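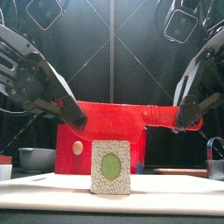
Yolandi Mathebula would keep the lot if the shelf were longer. Foam lasts better than people give it credit for, she told us, and the red ones are always the first thing kids grab.

Koen Postma is less sentimental. He has been sorting the toy library's donations at Ledstead for most of April, and by his own tally 115 toys had come across the table when we spoke, 77 of them good enough to lend.

"Blasters are the hard ones," he said. "They're chunky, they won't stack, and half the parents don't want them. The other half ask for them by colour."

His method is plain. Each toy goes down on a white surface, gets turned over and is checked for tears. Anything soft gets a squeeze along the edges. "If it crumbles, it's out. If it's only a bit fuzzy, I don't mind that. Fuzzy is fine."

Blocks take less time. Postma likes the patterned sort, with squiggles or shapes on the front, and keeps them apart from the plain ones. "Little kids trace the lines with a finger," he said. "I didn't plan for that. I just saw my nephew do it."

Mathebula and Postma still disagree about storage. She wants open tubs at floor level. He wants lids -- the dust at the old Brollden Street rooms was bad, and he spent a whole winter wiping things down.

"We'll try her tubs first," he said. "Haldane has some going cheap, the big grey ones. I've told her I want lids by spring."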